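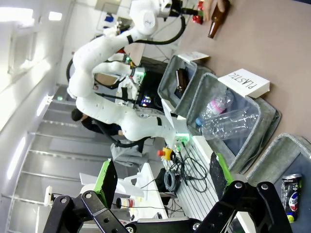
The Stostivau Spoon

My aunt left me the spoon and my cousin the house. I mention this only so you understand the mood in which I took it to be valued.

It was a big spoon, the sort you'd use for serving trifle to people you wanted to impress. It had lived in her sideboard all my childhood, wrapped in a tea towel, and came out at Christmas with a speech. The speech said the spoon was from Stostivau, that it had crossed two borders in a boot, and that a man had once offered her father a horse for it. As kids we were not allowed to touch it. My cousin touched it in August one year and was sent to sit in the car.

The valuer had rooms above a bakery. The brass plate on the door said Selov and Wan, though there was only one man in there and he wouldn't be drawn on which he was. He put on a pair of glasses over the pair he was already wearing and turned the spoon over for a long time.

"Who told you it was from Stostivau?" he said.

"My aunt."

"And who told her?"

"Her father. There was a horse."

He nodded as though there was usually a horse. Then he showed me a mark on the back of the handle, worn down to almost nothing. It said Ikari. I asked if Ikari was the silversmith. He said Ikari was the department store, and that they had given one of these away with every canteen of cutlery over 60 dollars.

I asked about the boot. He said he couldn't speak to the boot.

He charged me $125 for this, on a printed invoice, and told me that if I ever wished to sell the spoon I should expect around $21, more if I found somebody sentimental. I said I had come in sentimental. He said yes, it often went that way.

On the drive home I worked out what I would say to my cousin, who had been ringing. She had taken the house with very poor grace. The roof leaked, the stumps were going, and she'd made it plain to the whole family that she would have swapped it in a heartbeat for the spoon, which had, after all, been carried out of Stostivau in a boot.

I pulled over at the servo and had a think. I am not a dishonest person. I've returned library books from other people's houses. But I did sit there with a sausage roll for a fair while.

When I got in I rang her. She asked how it had gone, in the voice of someone who already knew and was going to be brave about it.

"He was very interested in the mark," I said.

"I knew it," she said. "I always knew it."

"He looked at it for ages. Two pairs of glasses."

There was a silence in which I could hear water dripping into a saucepan.

"Seven of us in that family," she said, "and she gives it to the one who doesn't even like trifle."

I told her I'd been thinking the same thing. I told her it had never sat right with me, having it, when she was the one who had gone to the car for it. She began to cry a little. I looked at the spoon on the kitchen bench, and it looked back at me upside down, with a very large nose.

She's coming over on the weekend to talk about the house. I've put the invoice in the drawer under the takeaway menus and wrapped the spoon in the good tea towel. I've bought custard.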